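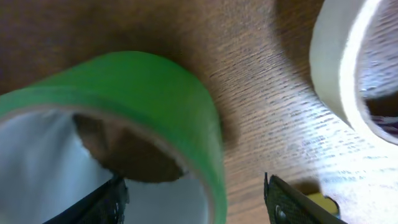
Zornico has released an update to its free notebook package for Windows that is meant to end a run of failed installs reported by people taking data courses. The update went up in March and replaces the installer that has been on the company's download page since last autumn. Several teaching rooms that use the package had fallen back on marking up their machines by hand, and a roll of bright green tape like the one on the wooden table here is enough to do a whole classroom: one strip on the lid means the new version is on, no strip means it is still waiting. Warkia, the training centre that first reported the fault, has been working through its 30 laptops in this way and expects to have them all done before its next intake.

The trouble was in how the old installer dealt with machines that already had a copy of Python on them. It added its own folder to the end of the system path, so when a student opened a terminal and typed the usual command, Windows found the older copy first. The notebook would start, but any library installed from the terminal went into the wrong place. Students then saw a message saying the module could not be found, even though the install had finished without an error a minute before.

People on Macs and Linux were not affected. In mixed classes this meant that most of the room could carry on while the Windows users sat with a broken setup, and the fault was often put down to a typing mistake. Warkia said it had lost the best part of a morning to it on two separate courses.

The new installer checks for other copies of Python before it does anything. If it finds one, it lists where it is and asks whether to leave it alone or to put the Zornico copy ahead of it for the current user only. It does not remove anything. A short test runs at the end and prints the folder that new libraries will go into, along with the version number. 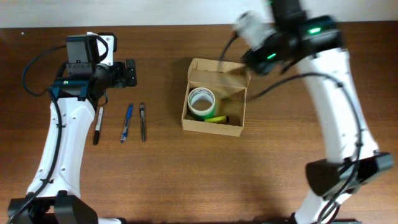

Anyone who already has the old version can run the new installer over the top of it. Saved notebooks are kept, and so are settings. Libraries that went into the wrong folder are not moved across and will have to be installed again. Zornico has put a script on its help pages that reads the old folder and writes out a list of what was there, which can then be passed to the install command in one go. The company says the script takes less than a minute on most machines, but that installing everything on the list can take 20 minutes or more on a slow connection.

The download is smaller than before, at roughly 300 MB, mainly because the sample data sets have been taken out. These can be fetched separately from inside the notebook. Course leaders who rely on the samples should fetch them in advance if the room they teach in has poor wifi. The full install still needs administrator rights on shared computers, although a single-user install does not.

Trakine, the plotting add-on that many beginners' courses use, needs an update of its own to work with the new package. Version 8 is the first that does. Older versions will load but charts come out blank, with no warning on screen. The add-on can be updated from the notebook's own menu, and the notebook has to be restarted afterwards.

One known problem remains. If the user's Windows account name contains accented letters, the test at the end of the install may report a failure when the install has in fact worked. Lương, a study group which runs evening sessions for people changing careers, found this on a number of its members' machines and sent in a log. Zornico has confirmed the fault and says it affects the test only. Until it is fixed, users who see the message should open a notebook and import any one library. If that works, the message can be ignored.

The old installer will stay on the archive page for anyone who needs to match an existing setup, but it will not get any more fixes. Reports about the new one should go to the issues page and should include the text printed by the test, copied in full, and the version of Windows in use.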